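Bench notebook, small room, Drudlow building
Aug 6, 2005

Subject: leads and power on the white bench. Continues from the entry on the shelf units.

State at start. The white top is sitting on the old wooden table, wooden strip showing at the back. It does not rock. I tried a folded card under the near left corner last time and have taken it out again, as it made the right side worse.

Main complaint is the cable run. The small dark grey box with the power button has a thin lead out of the back, and the lead is a good deal longer than the bench is deep. The slack collects at the back edge in a coil and the rest goes over towards the wall. There is one outlet plate on that wall. Anything placed at the back right of the bench ends up sitting on cable.

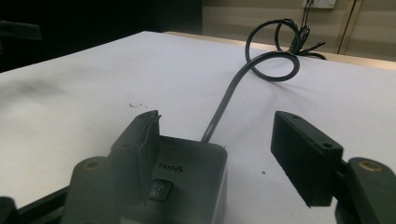 Lead lengths, measured with the steel tape, plug to strain relief, pulled straight but not stretched:

Lead A (box): 1,796 mm
Lead B (spare, from the drawer): 664 mm

The distance from the middle of the bench to the outlet, following the back edge and down, is more than B will reach. A is therefore the right lead to use and B goes back in the drawer. I had hoped to use B and be rid of the slack altogether. Not possible unless the bench turns through a quarter, and then the door will not open fully.

Options considered for the slack on A:

1. Leave it coiled on the bench. Works, untidy, catches on sleeves.
2. Coil it and hang it behind the back edge on a hook. Needs a hook in the wooden table, not in the white top. The white top must come off for wiping underneath.
3. Tray under the table. The Tennant tray from the store is too long by the width of one bracket. Could be cut. I would prefer not to cut it, we only have the one.
4. Shorten the lead. No.

Going with 2 for now. Hook is one of the plain Bunden ones, screw thread, pilot hole 2 mm. Hole to be drilled from behind and stopped short so as not to come through at the front. Coil diameter about the width of a hand. Tie with the fabric strap, not wire ties. The wire ties from the last bench left a kink in the sheath that never came out.

Note on coiling. The lead has a set in it from being stored wound tight. If it is wound against the set it springs open as soon as the strap is loosened. Wind it the way it wants to go, over then under on alternate turns, and lay it flat before strapping. Leave enough free on the bench side for the box to be moved from the left edge to the right edge without dragging the coil off the hook. I make that two full turns fewer than looks neat.

Position of box. Settled on slightly right of centre, button facing up, lead leaving towards the back. With the lead leaving sideways the box turns itself round by a few degrees over the course of an hour. Rubber feet would deal with this. Brelovent list a stick-on foot in packs of 13, which is an odd number for something that goes on four corners, but the size is right. Not ordered yet.

Slip test, for what it is worth. Spring balance hooked to the box, pulled level across the white top until it moved. Readings wandered too much to be useful, mainly down to the lead pulling back. Repeat with the lead strapped. Wipe the top first. The surface takes a film from hands and I suspect half the spread is that.

Surface. A few faint specks near the middle that did not come off with a dry cloth. Not raised, cannot feel them with a nail. Try the damp cloth with a drop of washing-up liquid before anything stronger. Do not use the scouring pad on this top. The other one was done with a pad and now holds dirt in the scratches.

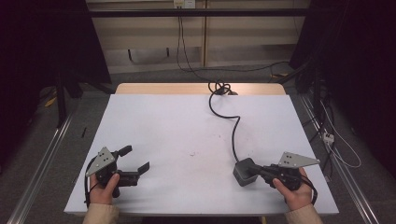 Pencilled in the margin by Drudlow stores: the hook should go on the left, as the right-hand end of that table has had a split in it since it came out of the reading room, and a screw will open it further. The same note asks that the lead be kept off the floor, where the trolley wheels run over it.

Checked the right-hand end with a torch. There is a split, underneath, along the grain and closed at present. Agreed, hook goes on the left. That makes the run to the outlet longer, so re-measured along the new path. Lead A still reaches, with less to coil than before. This is an improvement and I should have started from that end.

Floor point also taken. The drop from the back edge should go straight down the wall and up to the outlet with no loop lying on the floor. One adhesive clip at skirting height should hold it. The wall panel has vertical seams, so place the clip on the flat of a panel and not across a seam.

Button life, copied from the sheet so it is in one place: rated 4,000 presses. No reason to worry about it at present use. Box to be switched off at the button at the end of the day and the plug left in.

To do:
Drill pilot hole, left end, from behind
Fit hook
Strap the slack
One clip at skirting height
Damp cloth on specks
Feet, if the budget line is still open
Repeat slip test, lead strapped, top wiped
Return lead B to drawer and label it with its length

Steel tape is back on its nail. The 2 mm bit is blunt, use the one in the green tin.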